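Plesum opens its odds-and-ends bin to the public

2023-03-11 — Plesum, the parts salvage counter at Trikach, will sell the contents of its grey metal bins from today. Buyers can expect orphaned hand tools, small containers and items even our catalogue calls "other". The catalogue runs to 643 lines and has a favourite colour, orange.

Everything is priced by the bin. Labelling each piece was tried in June and almost 20 labels survived. Enquiries to the Trikach counter.
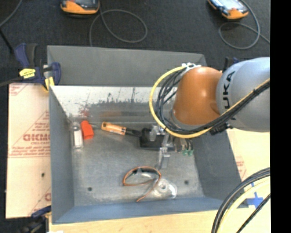

One of the metal bins, with an orange-handled hand tool along the back.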